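Reading time: 3 min

Okay, hi everybody, can you hear me in the back? Good. I'm supposed to be the second talk after lunch, so I'll keep it moving and I promise there's only one slide with a table on it.

(Wait for the title slide. Say thanks to Yannick Fleury for setting up the room.)

So what I've got for you is my review of the Zullora kit, which some of you have seen on the vendor tables and a few of you have emailed me about. Quick disclosure before I start: I paid for mine. They don't know I'm giving this talk. I did ask their support desk a bunch of questions in June and they were lovely about it, but that's as far as it goes.

What's in the box, fast version. You get two hand-held grippers, left and right, with soft pads on the fingers. You get a camera mount for each one, a charger, a bag of spare pads and screws, and a license for Fiden, their software that lines up the two recordings and cuts them into episodes. My kit was 2000 dollars with one year of Fiden included. After that the software is 166 a year, and yes, I winced too.

(Pause here, people will want to write the numbers down.)

The idea is that you do the task with your own two hands holding these things, and later on the arm learns from what you did. You all know this part so I'm skipping my explainer slide!

What I wanted to find out was whether I could hand the kit to somebody who'd never seen it and get usable episodes out of them the same day. We did small household stuff, pick it up, move it, put it down, and I was picky about using things with different shapes and finishes.

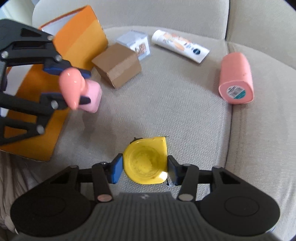 The pads are my favorite thing about the whole kit. They're grippy without being sticky, and they give a little, so you don't have to be perfectly square to whatever you're grabbing. Flat shallow things are still a pain. You learn to come at them from the rim, and you'll see beginners poke at them for a while before they figure that out (I was one of those beginners, ask my brother).

Now the stuff I don't love. Weight, first of all. One gripper is fine, two grippers for an hour is a workout, and my left wrist complained after 60 episodes. I started doing short sets with a coffee in between, and that helped.

Second, Fiden threw out more than I expected. From my first 100 episodes it kept 60, mostly because I was waving my hands too fast between objects. Slow down and it gets much happier. I wish it told you while you're recording and not afterward.

(Table slide. Don't read it out loud!)

I also borrowed the Evetti set for comparison. It's lighter and the trigger feels nicer, but the pads are harder and I dropped a lot more stuff. Dierckx only rents theirs, so if you've got one short project, go ask them for a quote.

Would I buy the Zullora again? Yep. I'd order extra pads on day one and I'd get a wrist brace. Okay, questions, and somebody please start with an easy one.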